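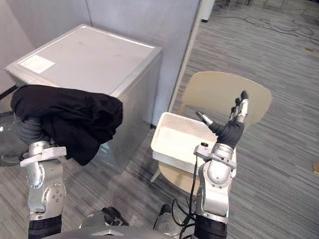
Black cloth, cabinet, and the tray on the chair.

Umcombe House Residents' Meeting — Minutes
January 23, 2024

Present: Edeltraud Camenzind (chair), Birdie Crenshaw, Nahuel Retamal, Gertraud Haslinger, Liesl Lanz (minutes)
Apologies: Telstead wing, as usual, by way of not coming

1. Minutes of the last meeting
Approved after the word "hurled" was changed to "placed firmly." Birdie wished it known that she preferred the original.

2. Laundry left in the common room
Edeltraud reported that clothes are still turning up on the furniture. Gertraud asked if the chair by the silver-grey cabinet is a chair or a shelf. Discussion took longer than the item deserved. Agreed that it is a chair, and that anything set down on it, trays included, goes back where it lives by the end of the evening.
Nahuel asked where the white tray lives. Not settled. Carried to next meeting.

3. Baskets
Liesl proposed one basket per household, kept under the window, with a name on it. Birdie objected to names on the grounds that she knows her own socks. Passed, four to one.
Three baskets to be bought from Privberg's, budget $32. Gertraud will go, provided someone else carries them up.
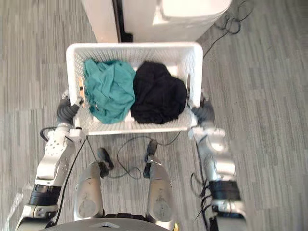 White basket with the teal-green cloth and the black one, item 4.

4. Sorting
Long exchange about whether colors and blacks may share a basket. Nahuel said they may share a basket but not a wash. Edeltraud said that people who share a basket always end up sharing a wash, and mentioned a pillowcase she used to own. The pillowcase was given a moment of respect.
Agreed: mixed baskets are fine for carrying. Sort before loading. Whoever loads is responsible, even if the basket was "like that already."

5. Fleece and lint
The dryer filter was cleared on the 10th and was full again before the week was out. Birdie blames fleece.
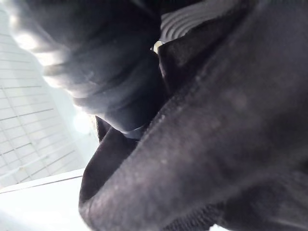
Dark fleece is the worst of it — it hands out lint and collects everyone else's in return. Gertraud recommended turning such things inside out and checking along the seams before they go in with anything a person might wear to work. Nahuel will put up a card saying so, in larger letters than the last one.

6. Dryer repair
Mugo Appliance quoted $170 for a new belt and $340 for the belt plus a drum seal. Edeltraud favors the belt. Liesl favors both, having heard the noise from the floor above. Put off until a second quote comes in.

7. Any other business
Birdie asked who owns the gray sock on the notice board. No claims. It stays up until May.

Actions
Gertraud — baskets
Nahuel — card, second quote, carrying baskets (volunteered by others)
Liesl — names on baskets, including Birdie's

Meeting closed when the tea ran out.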